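Home Help Board > Children's toys and play > Water toys

Keeping a tabletop water tray clean (and the floor dry)
Posted by viswood_mum, 20 Apr 2023

We have a small turtle fishing set that has become the main indoor activity in our house. It is a blue plastic tray on feet, a few green turtles that float, and a little net for scooping them out. I fill the tray with shallow water and put it on the table against the wall. The table is two panels pushed together with a join across the middle, and that is part of my problem.
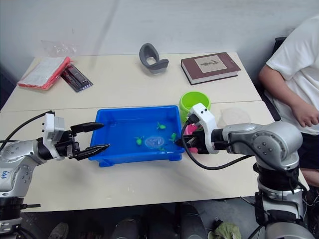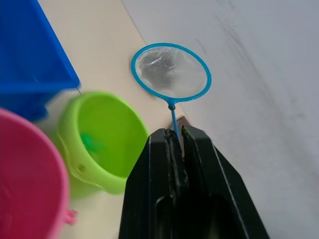 There are three things I would like advice on.

First, the turtles have started squirting out cloudy water when squeezed, and one of them had black specks in it last week. I have been rinsing them under the tap and standing them on the draining board overnight. Is it mould, and can they be saved?

Second, water gets into the join in the table. I wipe the top straight away but I can feel damp along the edge of the panels underneath. I don't want them to swell.

Third, the mesh on the net goes slimy if I leave it in the tub with everything else. Can it go in the washing machine or will it come off the hoop?

I would prefer not to buy another set. We paid 30 for this one including postage and the children like it.

3 replies

Ronisside

Black specks coming out of a squeezy bath toy are nearly always mould. Look for a hole in the bottom. If there is one, water goes in and can't get out again, and leaving the toy on a draining board won't dry the inside.

I would throw away the one with specks. For the rest, squeeze out as much as you can, then hold each one under water in a bowl of warm water with white vinegar, half and half, and squeeze so it fills up. Leave for an hour. Squeeze out, rinse the same way with clean water two or three times, and squeeze out again. Stand them hole downwards on a folded tea towel somewhere warm. If anything dark still comes out after that, bin them.

Once they are properly dry inside you can seal the hole with a dab of waterproof glue, the sort sold for aquariums. Let it cure for as long as the packet says before they go back in water. They will still float but they won't squirt any more, so ask the children first if that is half the fun.

Empty the tray after every session too. Don't leave the water standing for the next day.

For the net, don't use the washing machine. Swish it in a bowl with washing-up liquid, rinse, and hang it by the hoop from a hook or a peg. It will be dry in a couple of hours. Ours went slimy for the same reason, shut in a tub with wet toys.

Marín

Just put it all in the dishwasher, top rack. Never had a problem.

Edit: someone has messaged me to say thin plastic can warp. Mine is on the 4 cupboard plates programme or whatever it is called, the short cool one. Check yours before you do it.

Vorkico

On the table. The join is the place to worry about, as the cut edges of the panels are often the part with least protection. Pull the two halves apart and let them dry for a day or two. If the edges are bare, give them two thin coats of clear varnish, with a light sand between, and leave them until fully hard before closing the table up.

After that, cover the join when the tray is out. We use a wipe-clean tablecloth cut to 80 by 85 cm with an old bath towel laid over it, and the tray goes in the middle of the towel. The towel catches the drips from the net, and those are most of the mess in our house. When play is over, carry the tray to the sink with a second person if it is full, or bail it out first with a cup.

Less water helps as well. The turtles only need enough to float. A tray filled nearly to the rim will slop over as soon as somebody leans on the table.

I agree with the vinegar soak. I do ours once a fortnight, and the towel goes in with the normal wash.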